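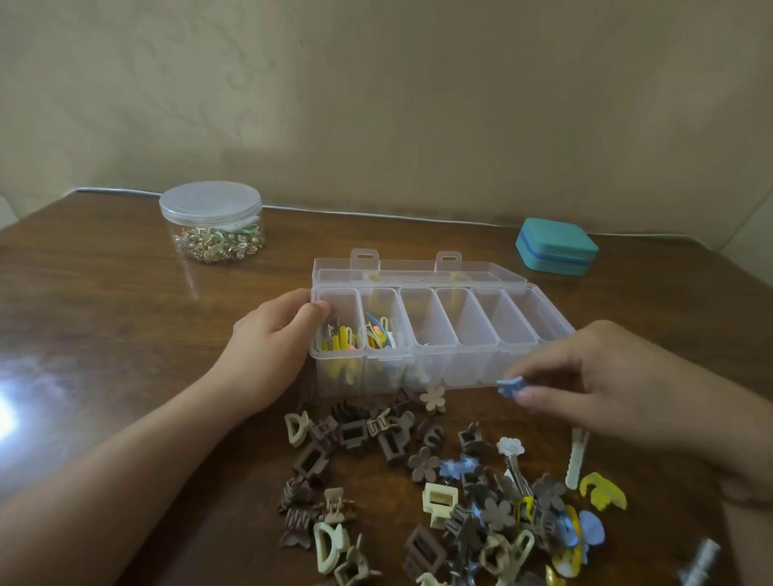

*Lotside, April*

I am against sorting by colour. It looks well in a shop window and it is no use at half past seven in the morning, when a child wants her hair done and the bus is coming.

Small hair clips are a good case. The mini claw ones are sold in packs of 50 or 100, and most homes with a girl or two in them end up with several packs tipped together. Sooner or later somebody buys a clear box with six compartments and sits down at the table with the pile. The first thought is always the same: browns here, creams there, blues at the end.

It falls apart quickly. Taupe and mocha are near enough the same thing under a kitchen bulb. A pale sage clip goes in with the greens until you find there are hardly any greens, and then it goes in with the creams. My neighbour Asmaa Metwally sorted hers into shades one evening and by the end of the week her daughters had undone the lot — they weren't being careless, they just couldn't tell which slot was which.

What a clip does is a better guide. Claws hold a twist of hair. Pins hold a fringe back. Bands go round a plait. A child of five knows the difference without being taught, and so does a grandfather who has been left in charge. If there are too many claws for one slot, give them two, and split them by size.

I would also leave a compartment empty. Waltraud Pfeiffer, who cut hair in Hestidau for years, kept one free in every tray for whatever had come out of a customer's hair that day. It got emptied at closing time. At home it can be Sunday night, or whenever it fills up.

Mixed colours in a slot do look untidy through the lid. I can live with that. The lid is shut most of the day and the box is in a drawer.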